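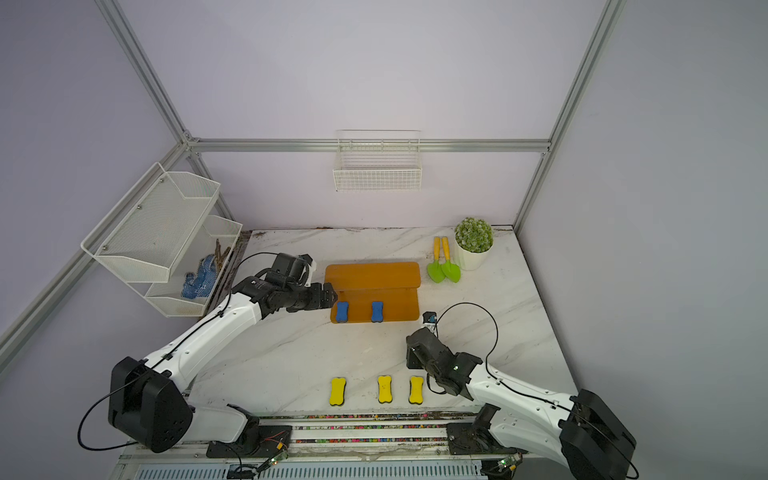
Gripper drift is one of those faults that creeps up on you, and if you run a two-arm cell like our Tatero you will meet it sooner or later. The arm still goes through its moves very nicely, but it closes a little to one side of where it ought to, and then a little more the next day. Soft items are the worst for hiding it. With bone-shaped sponges like the blue ones on the orange rack, a bad grip just squashes the foam and carries on, so you get no alarm at all until something lands on the floor. Ours finally stopped in November with fault 1613 on the left arm, after I had spent a whole evening blaming the software (sorry, software!).

Before you touch anything, press the stop and switch off at the wall. Support the arm with one hand while the power goes, as the shoulder will sag when the motor lets go.

Now follow the cable up from the shoulder to the wrist with your fingers, slowly, and feel for flat spots or a place where it pulls tight. Ours had been tied down too close at the elbow, and every long reach was tugging at the wrist plug. Snip the tie, leave yourself a generous loop, and push the plug home until it clicks.

Next, check the 2 clamp screws at the wrist. If either one turns easily, take it out, clean it, and put it back snug.

Power up, open Bako, and clear the fault. If you see 1221 instead, don't panic, it only wants the arm homed again. Run the homing routine, then do 200 slow cycles on one sponge and stay close to the stop while it runs. Keep your hands outside the posts the whole time, please, even if a sponge rolls away.

If 1613 comes back after all that, the encoder needs replacing, and I cover that on the Vondness page.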